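Home | Films | Reviews | Press
2 min read

Skendeo picks up "Esham" for May release

Skendeo has bought the rights to "Esham," a family drama billed as the most moving film of the year – a claim four other distributors have made this month.
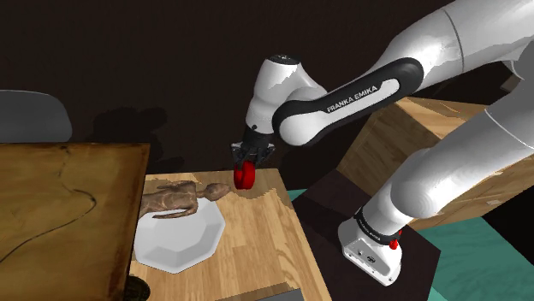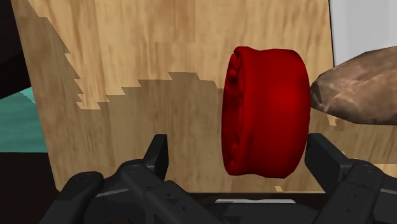
By the Skendeo press desk | 2023-05-17

The film follows two sisters who inherit a ferry. It opens on 30 screens, and we doubt that is enough to earn back the ad budget. The trailer promises a twist. We guessed it in five minutes – you may too.

We use cookies. Accept | Settings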